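Inside the Old Towers: Gallery

Every autumn the Rerkico repair club clears its shelves of tired desktop computers, and every autumn I end up with my nose in one of them, grinning. I do love an old tower case! Everything is big enough to see, most of it comes out with a catch or a couple of screws, and you learn far more from half an hour with the lid off than from a whole evening of reading. We had 14 of them in this November.

Side panel off
Isn't that a lovely thing to look down into? Power supply in its corner, green motherboard beside it, and the processor sitting square in its socket with the silver bracket lifted. I'm very fond of the bright blue latch on the drive cage too (whoever decided to colour the bits you're meant to touch deserves a medal).

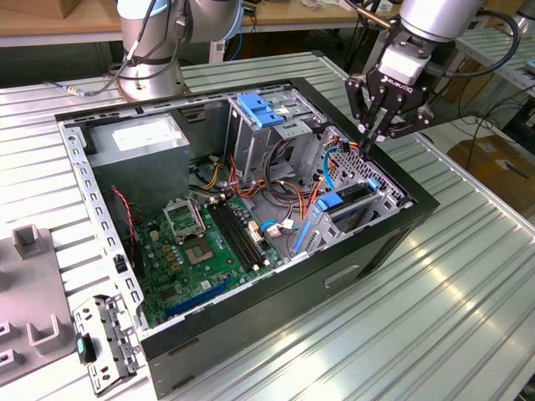

The socket on show
With no processor in the way you get the gold-coloured contact area, easily the prettiest part of the whole board, and the two memory slots next to it are empty as well. Then there's the cabling, a glorious muddle of orange, red and yellow, with blue pull tabs on the drive trays over on the right. I could happily spend an afternoon following each wire to its plug!
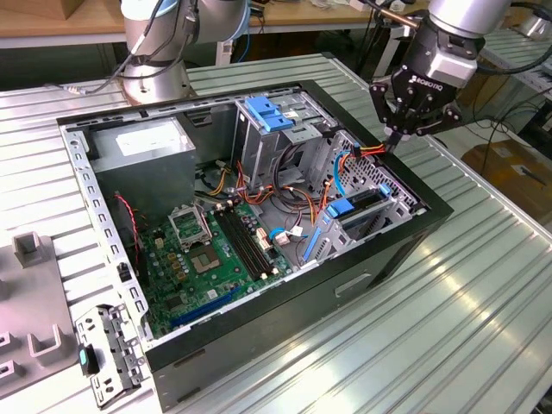 Akosua Gyamfi: Lovely to see these opened up. My tip for anyone starting on an old tower is to label every cable before you unplug it. Masking tape and a biro will do. I skipped it on my first one and it took me 2 evenings to get everything back where it belonged.

Trinidad Collado: Seconded! And keep the screws in an egg box, one cup for each stage.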